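# How many demos do I need before my arm stops being dumb in the kitchen?

**pellworth_k**

Hi all, long-time lurker, first real post. I'm trying to teach an arm to do a few kitchen jobs by showing it, the usual teleop and record routine. Open the fridge, close the fridge, move something from the counter to the sink. I started in March and I have 400 episodes for the fridge door alone, all done with the Vorneck leader handles, and the policy is still hopeless. It gets its fingers near the handle and then just sort of hovers, or it drifts up toward the freezer door and stays there.

My setup is a depth bar off to the left on a rod, just under the level of the upper cabinets, plus the joint readings. Everything gets logged in Sustlow at whatever rate it picks by default (I never touched that setting, maybe I should?).
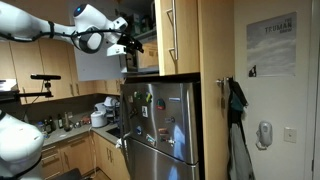
I've been recording mostly in the evening after work, in long sittings, and I try really hard to do every episode the same way. Same start pose, same approach, same speed. My thinking was that clean data would be easier to learn from. The training loss looks lovely, by the way! It goes down like a ski slope and then the arm does nothing useful.

So do I just keep going until I have thousands? Or am I collecting the wrong stuff? I don't mind the work but I'd hate to give up another month of evenings and end up in the same spot. Also, do people leave the kitchen as it is between sessions or tidy it up first? I've read both.

---

**Inger Þórarinsdóttir**

Please stop recording for a bit and look at what you have! I did the same thing with a drawer task. I had 2,177 episodes and the model I trained on a picked-over set of 400 did better than the one trained on everything, which hurt my feelings quite a lot.

Your "same way every time" habit is what I'd go after first. If every episode begins in one pose and follows one path, the policy has only ever seen that path. The first time it's an inch off, it's somewhere you never showed it, and hovering near the handle is pretty much what that looks like. Start from all over the place. Start too high, too low, too close, with the wrist turned wrong, and then record yourself fixing it. Those ugly recoveries were the most useful thing in my whole set.

The drifting up to the freezer makes me think of your labels or your view. Two doors on one steel front look a lot alike to a depth sensor, and shiny metal gives you holes in the depth anyway. Open some episodes in the viewer and check whether the handle shows up at all in the last second before contact. If it doesn't, get a color camera on the wrist. I'm on a cheap Hafstein one and it's fine.

Two more things I'd do:

- Record at different times of day. Evening-only data gave me a model that fell apart at 10 in the morning with sun on the cabinets.
- Cut the sittings short. After 34 episodes or so I get sloppy and start pausing before the grasp, and the model happily learns the pause. Trim the dead time at the start and end too.

As for tidying, I leave things be. Magnets move, a cloth ends up on a handle, bottles come and go on the counter. You want that in the data if you want it to work on a normal Friday. I only clear what the arm could knock over.

Try 7 start poses, a short batch from each, and train on that alone before you add the old stuff back in. Post what happens, I'm curious.

---

**grommetbox**

more data. always more data

also check your clock sync, mine was off between the arm and the sensor and it did the hover thing for weeks. Raltitz has a script for it somewhere on their downloads page, can't find the link right now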